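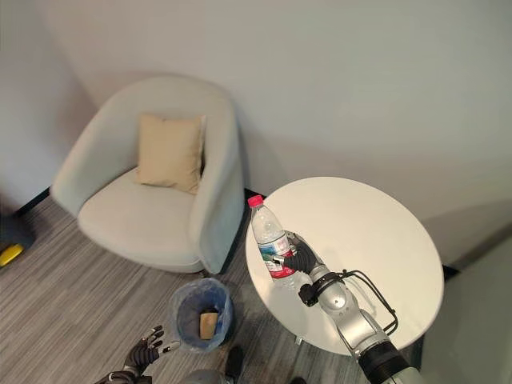 # Holter: looking after the lounge tidying robot

Last gone over 01/05/2022 by Beca Kemeys, with a good deal of help from Mohsin.

Hello, and thank you for taking Holter on! These notes cover setting up the two-armed robot for the lounge job (bottles off the side table, small bin emptied, bag carried over to the big yellow-lidded bin) and keeping its hands and cables in decent shape. They've grown over the months, so do skip to the bit you need.

## Before you switch on

- Walk the route from the armchair to the partition and move anything a wheel or an elbow might catch.
- Put a fresh liner in the blue wastebasket and fold it well over the rim.
- Look along both arms at the black cables. They want a loose, generous loop at the wrist. If one has gone tight, slacken the clamp, feed a bit of cable back towards the hand and do it up again (gently, please, the screws are soft).

## Hands

Run `hand_check --both` and watch every finger close and open. Osian likes to do it twice, and I've come round to his way of thinking. The grip setting for drinks bottles is 320. Go much higher and thin plastic buckles; the old value of 800 is still sitting in `grip_old.yaml`, so please don't load that one by mistake!

Wipe the fingers with a barely damp cloth after each session. Sticky drink gets into the joints and is a misery to shift.

## The lid and the bag
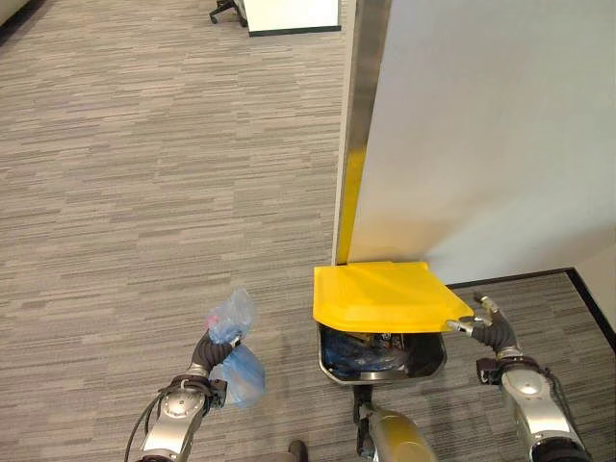

The right side takes the front corner of the lid and the left side keeps hold of the bag, and the two have to be set up together. Teach the lid corner first, save it as `lid_hold`, then teach the bag approach with the lid already up. If somebody has nudged the bin along the wall, teach both again, even if it looks near enough.

Full bags swing rather a lot, so keep `carry_speed` on slow until you trust it.

## Upkeep

Grease the wrist joints every 3,000 cycles and write it in the blue book. The last entry is at 1,303, so there's a while yet. Finger pads come from Gwilliam, and Cledwyn Vaughan keeps the spares in the Ustholm cupboard, second shelf.

If an arm stops halfway, press the stop button, support the forearm with your hand and only then release the brake. Morfudd Hughes has the longer repair notes and is very happy to be asked.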